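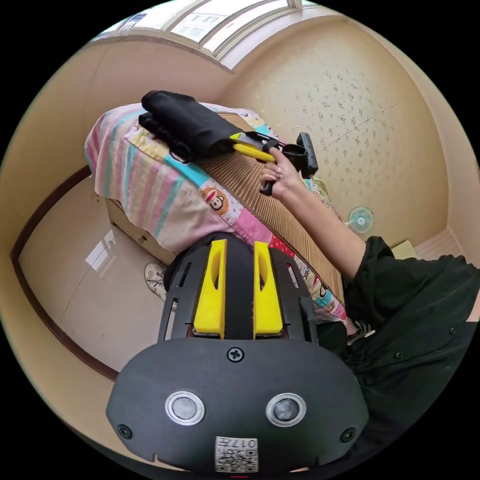

What happens to a tournament ticket on Istus Poker if the event is canceled before it starts? The ticket goes back to your account with its original expiration date, and no cash is paid in its place.

That expiration date is where most of the complaints come from. A ticket won in a satellite on Totberg is good for 33 days. If you register on day 32 and the event is pulled, you get back a ticket with one day on it. Support can extend it once, by up to 6 days, if you write in before it lapses.

Cash buy-ins work differently. The buy-in and the fee both return to the balance they came from. If part of it was bonus money, that part returns as bonus money, with the wagering count unchanged.

Now the case of an event that is stopped partway through, such as the server drop on Thursday. Before the money bubble, the network refunds all fees, splits half the prize pool evenly among the remaining players and splits the other half by chip count.
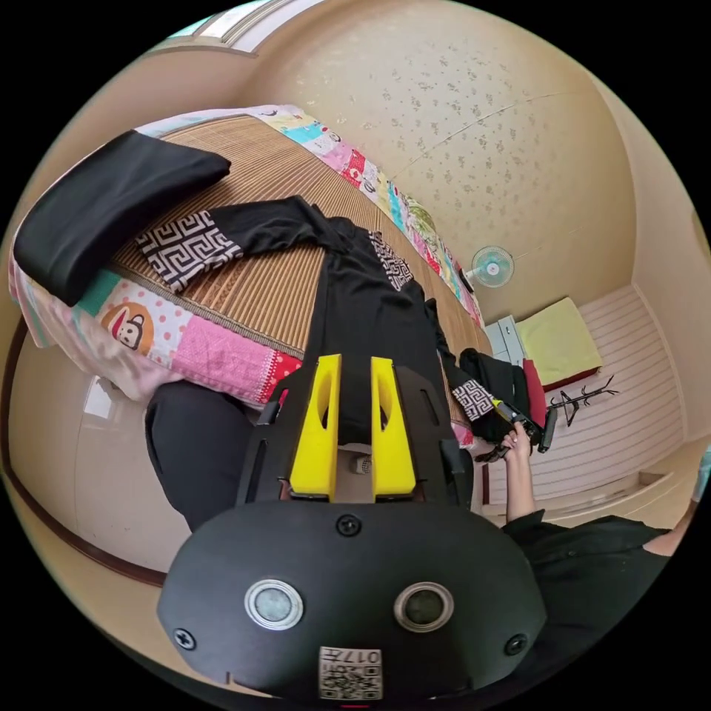
After the bubble, each remaining player first gets the lowest unpaid prize. Whatever is left over is divided by chip count only. In the Thursday event the leftover amount was $3,870, so a short stack got very little beyond the minimum.

Bollton and Pascu are both skins on the same network and share the tournament lobby, but they don't share the ticket wallet. A ticket issued on Bollton can't be used on Pascu, even under the same email address.

Rebuys and add-ons count as part of the buy-in for a refund before the bubble - the fee on a rebuy is zero on this network, so there is nothing extra to return. Bounties already collected stay with the player who won them. The bounty on your own head is paid to you.

Processing time is listed as 2 business days. If the transaction log still shows the entry as "pending" after that, send support the tournament ID and the hand number of your last completed hand. They ask for both.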